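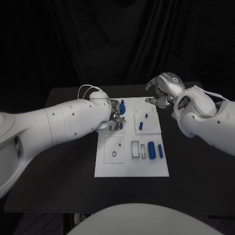 Two-arm setup over the peg board, gripper on the left arm, hand on the right.

Re: [bimanual-assembly] Success rates on the peg board

Hi all,

Replying to Nawal's question from this morning, quoted here so it stays with the answer.

> On the board task, are you counting a trial as a success if the peg
> is in the hole but not seated all the way? Our Catville numbers look
> a lot lower than yours and I think we may be scoring differently.
> Also, are the 200 demos per part or in total?
>
> Nawal Belhaj

The 200 demos are in total, all collected by teleoperation on the one board. We did not balance them by part. The short cylinder is underrepresented and it shows in the results.

On scoring, we were too loose in the first round. A peg that was in the hole but sitting high counted as a success. We rescored everything in July with a depth check and the policy dropped from 17 out of 20 to 13 out of 20 on the slender peg. The other parts moved less. Please use the rescored table and ignore the one in the Arrieta workshop slides.

The 3 conditions in the table are:

- vision only, head camera
- vision plus wrist force on the gripper side
- vision plus wrist force, with a short search motion after first contact

The third one is the method we call Holtine in the draft. The search is a small spiral, started when the force along the insertion axis goes over a threshold. It is not learned. We tried learning it and got worse results with more variance between seeds.

Most of the failures left are at the grasp. If a part is leaning or lying on its side, the policy often picks it up at an angle and the search can't recover from that. Regrasping with the second hand would be the obvious fix, but we have only trained that for the thick cylinder.

Each condition was run with 3 seeds and 20 trials per part per seed. Parts were reset by hand to marked spots before each trial. If Catville is randomizing the start poses, that alone could explain much of your gap.

I'll put the scoring script in the Rullach repository tonight. It needs the board height in the config, so measure yours before running it.

Search this list Go Advanced

Comments (3)

mkt: Is the spiral run at a fixed speed? Ours jams if it goes too fast.

nbelhaj: Thanks, that clears it up. We do randomize. Will rerun with fixed spots and post the numbers.

pegboard6: Same leaning part problem on our side. A wider fingertip helped a little.

Contact the list owner | Copyright Rullach list archive | Back to top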